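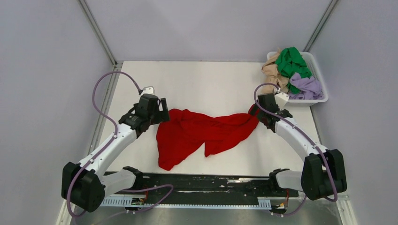
Sreekumar Marar wrote to us after the first release of this guide that his policy learned to pull the cloth but never learned to let go of it, and he asked whether the fault was in the training or in the demonstrations. In his case it was the demonstrations. He had stopped each recording at the moment when the garment was flat, with both grippers still closed. We have therefore rewritten this section, and we ask also the experienced users to read it again.

4. Recording demonstrations for the garment task

4.1 Before you start

The Flinurel method learns from short recordings of two arms working on one garment. It does not need a model of the cloth. It needs recordings which begin in many different states and end always in the same state.

1. Switch on both arms and wait until the status line shows READY for left and right.
2. Move both arms to the rest pose with the command "home both".
3. Open and close each gripper 3 times without cloth. Listen for a grinding sound. If you hear it, clean the fingers before you continue.
4. Check that the gripper cables have enough slack when the wrist is turned fully to each side.

CAUTION: Keep your hands outside the walls while the arms are enabled. The arms do not detect a person.

4.2 Placing the garment

1. Take one garment from the basket.
2. Hold it above the middle of the table and drop it. Do not arrange it afterwards.
3. If a part of the garment hangs over the front of the table, pick it up and drop it again.
4. Leave the other garments in the basket. The basket stays in the same corner for the complete session.

Note: A plain garment is more difficult than a printed one for the matching step, as the folds look similar from above. Please include both kinds. In the Ollmont set only printed shirts were used, and the result on plain cloth was poor.

4.3 Recording

1. Press the left pedal to start. The recording begins after a short tone.
2. Bring one gripper to the cloth and close it on a raised fold. It is permitted that the other gripper waits above the table during this time.
3. Bring the second gripper to the opposite end and close it.
4. Lift, pull apart slowly, and lower the garment to the table.
5. Open both grippers and return to the rest pose.
6. Press the left pedal again to stop.

If you lose the cloth in step 4, do not stop. Grasp again and finish. These recordings are useful to the method, and you should mark them with the label "regrasp".

CAUTION: Do not pull when the cloth is already tight. The wrist joint can go into overload and the arm will drop.

4.4 How many recordings

For one type of garment we recommend 250 recordings. Divide them over 16 sessions or more, so that the light and the operator are not always the same. Hagos Negussie repeated the Arnaud test with all recordings from one Saturday, and the policy failed in 13 trials which it had passed before.

4.5 Saving the session

1. Type "close session" and enter your initials.
2. Wait for the message "index written". Do not switch off the computer before this message.
3. Copy the session folder to the Destgate server. The training step in Section 5 reads only from there.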